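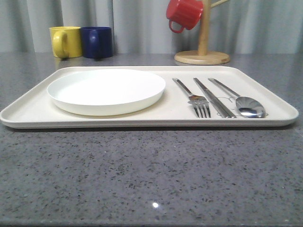
Dima 桌面机械臂套件(餐具整理工作台配置)
产品编号:D-453
适用场所:家庭工作间、共享工坊、教学实验室
供货状态:接受预订,三月起按订单顺序发货

产品概述

Dima 桌面机械臂套件由 Seltedlow 设计,供使用者在家中或共享工坊内自行组装。本配置以餐具整理为基本任务,包括摆放餐盘、排列叉勺与筷子、取挂马克杯等动作。套件以散件形式交付,结构件、执行器、控制板与线缆分袋包装,使用者须按装配手册完成机械安装、布线及校准后方可通电运行。

本配置的任务程序、夹指形状和标定流程均以日常餐具为对象编写。不锈钢餐具表面反光较强,筷身细长,杯柄朝向不一,对抓取精度和视觉识别均有一定要求。首次组装机械臂的使用者,建议先完成手册中的积木搬运练习,再进行餐具任务。

供货范围

机械臂本体散件一套,含底座、肩部、肘部及腕部结构件
伺服执行器 7 只,其中一只用于夹爪
平行夹爪一副,附硬质夹指与软质夹指各一对
Garba 控制板一块,附电源适配器及急停按钮
固定式相机支架一副(相机另购)
桌边夹具两只,防滑垫一张
内六角扳手、扎带、螺纹胶及备用螺钉一包
中文装配手册一册

餐盘、托盘、餐具、马克杯及杯架不在供货范围之内,由使用者自备。

主要规格

自由度:六轴,另加夹爪
最大工作半径:453 毫米
夹爪最大开度:由所装夹指决定,详见装配手册附表
通信接口:USB
装配时间:首次装配通常需两个半天
适用台面:石材、实木及金属台面,台面边缘厚度不超过 30 毫米

安装条件

工作台应稳固、水平,台面不得有松动拼接。石材台面须在桌边夹具与台面之间垫入随附防滑垫,夹紧时用手拧紧即可,不得使用加长扳手。台面反光明显时,请调整灯具角度,避免光斑落入抓取区域;必要时可在作业区铺设哑光托盘或垫布。

相机应固定于台面侧方或上方,安装后不得随意移动。每次改变相机位置,均须重新执行标定程序。背景宜选用颜色单一的布帘或板材,以减少识别干扰。

机械臂运动范围内不得放置盛有液体的容器、刀具或易碎贵重物品。电源线与信号线应沿结构件内侧走线,并以扎带固定,任何线缆不得横越餐具摆放区。

装配与调试步骤

一、清点散件,并与装配手册所附清单核对。缺件请于收货后 21 日内通知本公司。
二、逐只设定执行器编号,并在外壳上粘贴对应标签。编号完成之前不得将执行器串接。
三、自底座起依次安装各关节。螺钉先行预紧,待整臂对正后再按规定次序拧紧。
四、安装控制板与急停按钮。急停按钮应置于操作者伸手可及之处。
五、在不装夹指的情况下执行回零及限位检查,确认各轴转动平顺、无异响。
六、安装夹指,固定相机,执行手眼标定。
七、以空托盘和单只餐盘进行首轮试运行,通过后再逐件加入叉、勺、筷子及马克杯。

夹指选用说明

硬质夹指适用于叉柄、勺柄及金属筷。夹持筷子时,应将两支并拢后一次抓取,并在程序中降低闭合速度。软质夹指适用于陶瓷杯柄与盘缘,其表面为硅胶层,出现裂纹或明显磨损时应予更换。悬挂马克杯时,杯架底座须以双面胶或夹具固定,以免挂杯过程中整体移位。

软件与示例程序

套件附带 Statdale 控制软件,使用者可通过图形界面录制动作、设定路径点及回放任务。示例程序包含餐盘定位、餐具平行排列及马克杯取挂三项,均提供源文件,可按自备餐具的尺寸修改。软件更新发布于产品支持页面,更新前请备份原有标定数据。

安全须知

本产品须由成年人组装和操作。未成年人参与装配时,应有成年人全程在场指导。机械臂通电期间,手部及衣物不得进入其运动范围;更换夹指、调整餐具位置或清理台面前,应先按下急停按钮并断开电源。本产品不得用于直接喂食,亦不得用于处理高温器皿。

共享工坊购置本产品的,应指定设备负责人,并在工作台旁张贴操作规程。设备停用时应断电,并将机械臂收至手册所示的收纳姿态。

保修与退换

结构件与控制板自发货之日起保修一年,执行器保修六个月。因接线错误、超载、擅自改动供电或碰撞造成的损坏不在保修范围之内。未拆封套件可于收货后 30 日内申请退货,已拆封散件仅在确认存在质量问题时予以更换。

技术支持

装配与标定方面的问题,请通过产品支持页面提交,并附订单编号、控制板版本及故障现象说明。工坊批量采购及教学合作事宜,由产品支持部叶志强(Chi-keung Yeh)负责答复。

选购配件

软质夹指替换件(一对)
加长桌边夹具,适用于较厚台面
备用执行器(单只,出厂未编号)
相机支架延长杆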